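Cremilda Bragança laughs when I ask how long she has been making marmalade, and it takes her a good while to get around to an answer (we had coffee first, and then toast, and then more coffee). "Since my aunt's kitchen in Dumlow," she says at last. "I was 17 and I burned the first pot so badly we had to throw the spoon out too!"

These days she sells 600 jars a year, most of them gone by July, and she still cuts every bit of peel by hand. "People ask me for the recipe and I give it to them, gladly. Lemons, sugar, water, and a whole afternoon with the radio on."

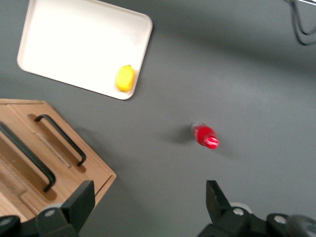
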